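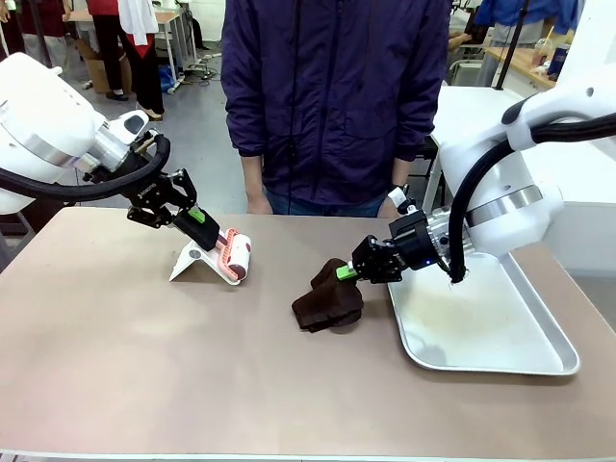 Gripper comparison, bimanual cell. Speaker notes, Aslı Karakaya

Slide 1. Title. Say who did what: Arif Sopacua wrote the controller side, I ran the trials. Skip the company history.

Slide 2. Question. Same two arms, same controller, two sets of parallel-jaw fingers: Drindus and Harkesden. Which one holds a thin household handle when the load comes from the side?

Slide 3. Protocol. 2431 attempts in total, split over both finger sets. Object placement varied by hand between attempts. Operator stays at the table, one hand free for the stop button. Force limit identical on both arms.

Slide 4. Failure types. Define slip before showing numbers: handle rotates in the jaws by more than the marked angle. A dropped tool is logged separately. 243 slips with Drindus, 826 with Harkesden. Pause here. Someone will ask about pad wear. Pads were changed every 2000 cycles, so no set reached a change during the trials.

Slide 5. Soft targets. Contact force on fabric is hard to read from motor current. Arif's filter helps but adds delay. Show the Ersoy plot, left axis only.

Slide 6. Cables. The loop at the wrist limits roll. We lost two afternoons to this at Liltport. Longer loop, looser clip.

Slide 7. Open items. Wrist camera not compared yet. Repeat with the low-friction handles in June. Arif takes questions on the controller.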